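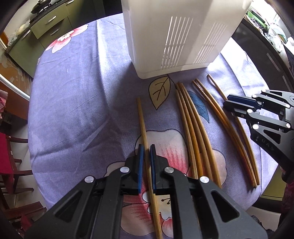 A Morning at the Vistville Pioneer Museum Open Day

I've driven through Vistville more times than I can remember and never once stopped for anything except petrol, so when Aroha Tomoana from our family history group rang to say the museum was having its October open day and she had a spare seat in the car, I said yes before she'd finished the sentence.

The museum is in the old shire office on the main street, with a long tin shed out the back that used to belong to the council works crew. Entry was a gold coin. We got there right on opening and there was already a queue on the verandah, mostly locals by the sound of it, all catching up on who'd sold what and whose knee was being done.

We started in the front rooms, which are set up as a settler's cottage. The kitchen is the best of it – a wood stove, a meat safe with its original hessian, and a dresser full of enamelware that had me straight back in my nan's house at Christmas. Aroha got stuck on the butter churn for ages. I liked the little school corner, where you can sit at one of the desks (a tight fit, I'll admit!) and leaf through a copy of the 1911 attendance roll. Some poor kid had "absent, potatoes" next to his name for two weeks running.

Down the hall is the shop display, rebuilt from the fittings of Menon's General Store after it closed. The counter is the real one, all scratched along the front where people rested their baskets, and the flour bins still tip out properly. Siu-fong Yang was on duty in there and let us look through one of the credit ledgers with her turning the pages. Her own grandfather is in it, owing for boot polish and seed. She reckons he paid it off. The ledger stops before we could check.

At eleven there was a talk in the shed by Edmund Zawadzka about the flood that took the first bridge. I'd expected to duck out halfway through and I didn't, he's a terrific talker. He had a hand-drawn map of the river as it used to run, and when he showed where the old punt landing was, half the audience started arguing with him about it. Apparently it's under the footy oval. Or next to it, depending on who your father was.

The rest of the shed is farm gear, and there's a lot of it. Seed drills, a chaff cutter, shearing handpieces on pegs, a sulky being restored. Labels are a bit hit and miss, with a couple typed so long ago that they've faded to nothing, and I'd have liked some light down the far end. The blacksmith's forge wasn't going either, which was a shame after the flyer made such a thing of it. But the shearing photos along the back wall more than made up for it. Aroha found a great-uncle in one, third along with his hat over his eyes, and ordered a print on the spot.

Lunch was sausages in bread from the barbecue beside the shed, plus a slice of Lok-yiu Fang's ginger cake, and then another slice of it. I bought a secondhand local history and a jar of quince jelly that did not survive the week.

If you're going: parking is easiest behind the library, the cottage has two steps at the front but there's a ramp around the side, and the research room only opens by appointment. I've put my name down for a morning in there to look for the Stesero farm on the old parish maps. Aroha's driving again.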